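Home | Newsletter | Patterns | Swap Shelf | Back Issues | Contact

The Remnant Drawer
April 25, 2025

I have fallen hard for old bedsheets. I know some of you have been sewing with them for years and are now rolling your eyes at me, and that's fine! But I spent most of this winter making things out of sheets that would otherwise have gone to the rag bin, and I've had more fun than I've had with new fabric in a long time, so this month's item is going to be all sheets.

It started with the lining of a coat. I'd priced cotton lawn at the shop on Merier Street, put it back on the shelf and gone home in a bit of a mood. Then I pulled a flat sheet out of the hall closet (white with a thin green stripe, worn so soft it was nearly see-through in the middle) and realized that the outside edges were as good as new. Sheets wear where people lie on them. The foot end, the sides and the part that folds over the blanket hardly get touched. I cut the sleeves and fronts from the edges, pieced the back panel, and the coat hangs beautifully.

Since then I've learned to hold every sheet up to a window before cutting. Light comes through the thin places right away, and I chalk around them so I don't forget once it's flat on the floor. If you can poke a finger through it, that part is for dust cloths. If it only looks a little pale, it'll do nicely for a pocket bag or the back of a quilted pot holder with batting behind it.

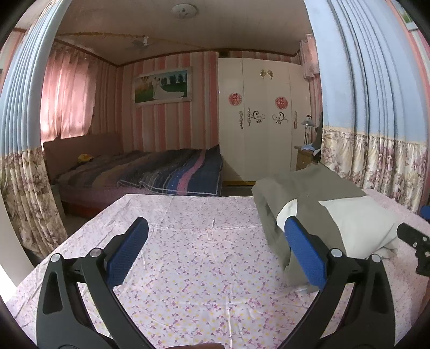
Thread count matters less than I expected. What does matter is the blend. An older cotton and polyester mix is a dream for pajama pants and kids' play clothes: it doesn't shrink, it barely creases, and it takes any amount of washing. It's a poor choice for anything near a hot pan, though, and it won't hold a crisp fold for love or money. For bias tape I use all cotton and nothing else. One queen-size flat sheet gave me more bias tape than I'll use before August, even with my habit of binding everything in sight.

Wash first, please, and wash hot if the fabric can take it. Years of fabric softener leave a coating that makes the cloth slide around under the presser foot. Two washes with plain soap and a good glug of white vinegar in the second rinse did the trick on a set I bought from the Hutby thrift barn, five dollars for the lot with both pillowcases. (The pillowcases became drawstring bags in one evening. The hem is already a casing! You only have to snip a few stitches at the seam and thread a cord through.)

Biljana Kos wrote in after the last issue to ask about grain, and it's a fair question. Fitted sheets get pulled out of shape at the corners, and sometimes the whole thing is a little skewed. Snip and tear a strip off one end and you'll have a true crosswise line to work from. It makes a wonderful ripping noise, and I admit I've torn strips I didn't need. For flat sheets, I unpick the wide top hem and press it open, which gives you another few inches of very good fabric.

Prints are where I lose my head. Small florals, faded clowns, geometric things in brown and orange that somebody must have loved once. I've stopped worrying about whether a print is grown-up enough for a shirt. Stavros Gavalas wore his railroad-engine shirt to the spring swap, cut from a twin sheet using the Halilović camp shirt pattern, and three people asked him where he'd bought it. He matched the engines across the front placket, too. I've asked him to write up how he did it for a later issue and he has said maybe, which I'm choosing to hear as yes.

A few odds and ends from my own notes. Use a fresh needle, size 70 or 80, as percale is tightly woven and a dull one leaves little pulls. Skip the pins on very old cotton and use clips. If you're making a first mock-up of a dress, a plain sheet is so much nicer to fit with than muslin, and you may well end up wearing it. And keep the elastic from fitted sheets if it still has some spring, but test it by stretching it hard a few times. Mine from the Ollix set looked perfect and crackled like dry pasta.

The swap shelf has almost 82 pieces on it right now, and a good share of them are sheets. Come and dig. If you have a single pillowcase whose partner vanished long ago, bring it along, I have plans for those. And do send me your sheet projects, finished or not. I'd especially like to hear from anyone who has made curtains for a really tall window, as I have one on the stairs and I keep changing my mind about the header.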